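Notes on Pranton, the lake one over from the lake you meant to book. This repo holds the text of the visitor guide, the ferry and bus tables, and a trail list that is mostly right.

Last full check: 2016-11-23

## What's in here

- `guide/` has the town pages, one file per village
- `transport/` has the boat and bus times as CSV
- `trails/` has 21 walks, graded by someone with good knees
- `stays/` has guesthouses and rental flats. Self-catering places get a line on the kitchen, as readers kept asking if there was a proper sink.
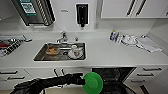 ## Getting there

Take the train to Flitance, then the number 3 bus to the jetty. The bus waits for the train, except when it doesn't, and the next one is 2 hours later. There is a bakery across the road from the stop and you will get to know it well.

Drivers should ignore any navigation system that suggests the ridge road. It closes in February and reopens when the mayor's office feels like it. Use the valley road and park behind the church.

## Trail file format

Each row in `trails/walks.csv` has these columns:

| column | meaning |
|---|---|
| `name` | what the sign says, if there is a sign |
| `start` | nearest bus stop or jetty |
| `hours` | walking time without lunch |
| `grade` | easy, fair, or "are you sure" |
| `water` | yes/no, drinking fountain on the route |

Times come from the old Jodano map and were re-walked where we had the patience. Two walks still have a blank `hours` field. Both cross the same bog. 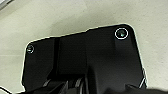

*Detail, black plate and recessed screw.*

## Eating

The lakefront places are fine and charge for the view. Babić, up the steps behind the post office, has no view at all and the best fried perch in the valley. It closes when the fish is gone. Opening hours in `guide/food.md` are what the owners told us, so treat them as a statement of mood.

## Known problems

- Ferry times are the summer ones. The winter timetable exists on paper, taped inside the ticket window.
- Village names are spelled two ways and we use both. Search for either.
- The swimming page says the east beach has showers. It has a shower.
- `stays/prices.csv` is out of date in one direction only.

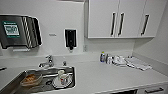 *White counter with sink, wall cabinets to the right.*

## Fixing things

Open an issue or send a patch. Please say when you visited and which bus you missed. Reviews of your brother-in-law's guesthouse will be read with interest and not merged.

Text is CC BY 4.0. Timetables belong to whoever runs the boats this year.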